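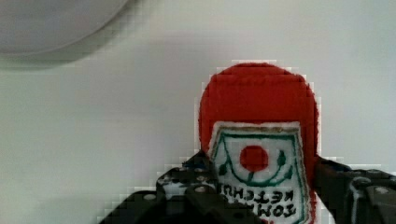 Two-episode kids disc, chapter stops wrong on episode 2

ovska_tapes
Ripping an old preschool puppet series, Enora and the Lantern Boat. Each disc has two episodes in a single title. Chapter marks are fine in the first episode and drift in the second, to the point where the last one lands in the middle of the song. Disc is the Cernex release. Anyone seen this?

mplex163
Frame rate mismatch. Chapters were authored against 25 fps and the video was slowed for the US disc. Recalculate and they line up.

ovska_tapes
Tried that. Episode one then goes wrong. Only the second half is off.

Yamila Navarrete
The error isn't a rate problem if episode one is clean. On my copy the second episode is missing its recap, and the chapter list still allows for it. Subtract the length of the recap from every mark after the episode break.

mplex163
A fixed offset wouldn't drift, and he said drift.

Yamila Navarrete
He said the last one was in the middle of the song. That fits an offset too. ovska, what is the error on the first mark after the break and on the last?

ovska_tapes
Checked both. 163 frames on each, so it is constant. "Drift" was the wrong word - sorry.

mplex163
Fine, offset then. I still wouldn't trust that disc. The Zanetti reissue has separate titles for each episode and the recap is intact.

dubtrack_b
The Zanetti reissue also has the redubbed narrator and a new closing song. If you want the broadcast audio, Cernex is the one to keep. They pressed 2,000 and it never came back into print.

mplex163
The redub is cleaner. My kids can follow it.

dubtrack_b
Cleaner, yes. Different script in places, though.

ovska_tapes
Offset applied and all marks are on the cuts now. Keeping the Cernex audio. Will post the chapter file tonight.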